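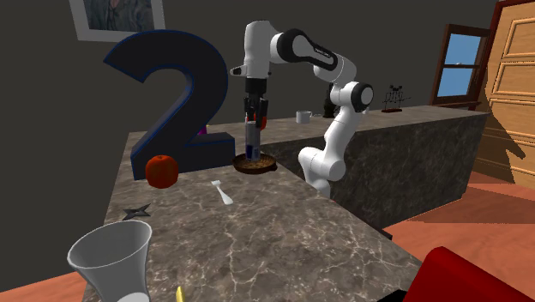
Última actualización de esta página: octubre

Quiénes somos

Lurnent es un taller escuela de robótica y automatización. Tenemos la sede en el polígono de Isville, en la nave 241, y damos formación en programación de brazos robóticos, simulación y puesta en marcha de células pequeñas. Trabajamos con alumnos de formación profesional, con empresas de la comarca que quieren preparar a su propio personal y con personas que vienen por su cuenta.

Empezamos con un aula y un solo brazo. Hoy tenemos dos aulas, una sala de simulación y un taller con vallado de seguridad. El taller se usa por turnos, de mañana y de tarde.

Cómo enseñamos

Todos los cursos empiezan en simulación. El alumno prepara el movimiento en pantalla, lo ejecuta, corrige y vuelve a ejecutarlo. Cuando el instructor da el visto bueno, pasa al taller. El entorno que usamos se llama Foltine y lo mantenemos nosotros. Incluye varias habitaciones con encimeras, muebles y objetos de tamaños muy distintos, que se pueden cambiar de sitio antes de cada ejercicio.

Uno de los ejercicios básicos consiste en llevar un objeto cilíndrico hasta un plato marrón de borde levantado con la pinza apuntando hacia abajo. En la encimera de mármol hay además una manzana roja, una cuchara blanca, una estrella arrojadiza de cuatro puntas y un número 2 azul marino mucho más alto que todo lo demás. El alumno tiene que planificar la trayectoria del brazo teniendo en cuenta esos objetos. La posición final se valora por la alineación del cilindro con el centro del plato.

El mismo ejercicio se repite después en el taller, con piezas de plástico y velocidad reducida.

Jornada de puertas abiertas

Cada año, en octubre, abrimos la escuela al público. La visita dura 2 horas y sigue siempre el mismo orden:

10:00 Recepción en la entrada principal y entrega de acreditaciones.
10:15 Presentación de la escuela y de los cursos.
10:30 Demostración en la sala de simulación. Un instructor ejecuta el ejercicio del plato y explica los parámetros de aproximación, cierre de pinza y altura de suelta. Los asistentes pueden pedir que se cambie la colocación de los objetos y ver cómo responde el programa.
11:15 Paso al taller. Demostración con el brazo real detrás del vallado.
11:45 Preguntas e información sobre matrícula.
12:00 Fin de la visita.

El aforo es de 100 personas, repartidas en grupos. La entrada es gratuita, pero hay que inscribirse en secretaría. Los menores de 14 años deben venir acompañados por un adulto. En el taller es obligatorio el calzado cerrado y no se permite pasar la línea amarilla del suelo mientras el brazo esté en funcionamiento.

La sala de simulación y el taller están en la planta baja y son accesibles en silla de ruedas. El aparcamiento de la nave se reserva ese día para visitantes.

Visitas de centros y empresas

Fuera de la jornada de puertas abiertas recibimos grupos de institutos y de empresas durante el curso. Estas visitas se conciertan con antelación y se adaptan al nivel del grupo. A los institutos les proponemos una práctica corta en Foltine, por parejas. A las empresas les pedimos que nos envíen antes una descripción de la operación que quieren automatizar y, si es posible, las medidas de las piezas. Con esos datos preparamos una simulación sencilla que se comenta durante la visita.

No hacemos presupuestos de instalación. Para esa parte colaboramos con Manalastas, una ingeniería del mismo polígono que también acoge a alumnos nuestros en prácticas.

Instalaciones y horario

La secretaría abre de 9:00 a 14:00 y de 16:00 a 19:00. En agosto el centro permanece cerrado. Los alumnos matriculados pueden usar la sala de simulación fuera del horario de clase si reservan puesto en el tablón de la entrada.

Las solicitudes de visita se recogen en secretaría o por medio del formulario de contacto de esta web. Indique el número de asistentes, la edad en caso de grupos escolares y si alguna persona necesita asistencia para acceder al edificio.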